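The Night Ferry to Hellon

My grandmother was born in Trirnow, on the wrong side of the river, and she did not let us forget it. When the ferry company wrote that the night boat to Hellon would stop in February, she put the letter under the sugar bowl and said we would go one time more, she and I.

I was nineteen and did not want to go. The crossing takes 7 hours. The boat smells of diesel and soup, and in winter the deck is closed after the Drarska lighthouse, so you sit inside with the truck drivers and listen to them sleep. But my mother gave me that look, and I went to find my good coat.

Grandmother packed for two days. She packed as people did when she was young – bread, boiled eggs, a knife, a candle, her marriage paper. I told her there was a restaurant on the boat. She answered that there had been a restaurant on the Galang too, and everybody knew where the Galang was now.

I did my own packing on the last evening, in ten minutes. My socks were still at the laundry table, and I called down the stairs that I would take them in the morning.
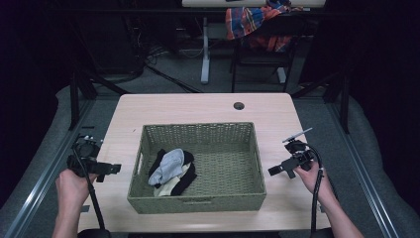 Reading time: 2 minutes

In the morning, of course, I forgot them. I remembered when the taxi was already on the bridge, and Grandmother opened her bag and gave me a pair of Grandfather's, gray wool, with a repaired heel. She had carried them for him, she said. He had been dead for eleven years.

We had cabin 114, below the water line. She did not want to lie down. She sat on the bed in her hat and told me about the first time she made this trip, with 200 other people and one toilet, and a boy who sold her half an orange. She paid him with a button. The boy told her it was a good button, and that he would look for her in Hellon.

"And did he?" I asked.

"He looked in the wrong street," she said. "I had to go and stand in the right one for him."

It took me some time to understand who the boy was. I looked at my feet in the gray wool and could not find anything to say.

After midnight the engine changed its voice. She stood up, fixed her hat and knocked on the wall two times with her knuckles, as if someone was sleeping in the next cabin and it was his stop. Then we climbed the stairs, slowly, she in front and I behind with the eggs.

The deck door was locked. A sailor came, an old one, and he looked at her and then at the clock, and took the key from his pocket. Outside it was so cold that my teeth hurt. Far away there were the lights of Hellon, very low and yellow.

She asked me for an egg.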